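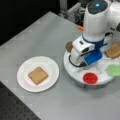

A square slice on a round white plate, turned corner to corner.

Sandwich Bread FAQ

We get so many good questions about our sandwich loaf at the Barkach bakehouse, and we love answering them! The ones that come up most are collected on this page.

What kind of bread is it?
It's our Runeck loaf, a plain white sandwich bread baked in a lidded pan. The lid is what gives you that square shape and the thin crust on all four edges. We've been making it for 9 years and still get excited when the lids come off.

Does it contain milk or eggs?
Milk yes, eggs no. There is also a little butter in the dough. If you need a dairy-free bread, ask for the Gurken loaf – same pan, same square slice, made with sunflower oil.

How many slices are in a loaf?
The long loaf gives you 23 slices on our regular setting, not counting the heels. We leave the heels in the bag. Some people fight over them!

Can I get it sliced thicker?
Sure! Tell us at the counter or write it in the notes on your order. Thick slices are wonderful for French toast, and they hold up well under a fried egg. We can also leave the loaf whole.

How should I keep it?
In a closed bag or a bread box at room temperature, away from the stove. Please skip the fridge, it makes bread go stale faster. If you won't finish the loaf within a few days, freeze it sliced on day one.

Do I have to thaw it before toasting?
No, straight from the freezer is great. Add a little time on your toaster and keep an eye on it the first time you try.

My slice went a bit dry. Can I save it?
Very often, yes. Put it in a warm oven for 2 minutes with a light sprinkle of water on the crust. Or cut it into cubes, toss with oil and salt, and bake until crisp – our favorite soup topping by a mile.

Why does the bottom of my toast get soft on the plate?
Steam. Hot toast on a cool, flat plate traps moisture underneath. Stand the slices up against each other for a moment before you lay them down, or warm the plate first.

What do you like on it?
Salted butter, always! After that, the Zariņš plum jam we keep by the register. It's tart and chunky and spreads right out to the corners.

Can I order for a school or a party?
We'd be thrilled. We can bake up to 65 loaves in a morning, and we need two days' notice for anything over a dozen. December fills up quickly, so get your holiday orders in early.

Page updated Dec 21, 2021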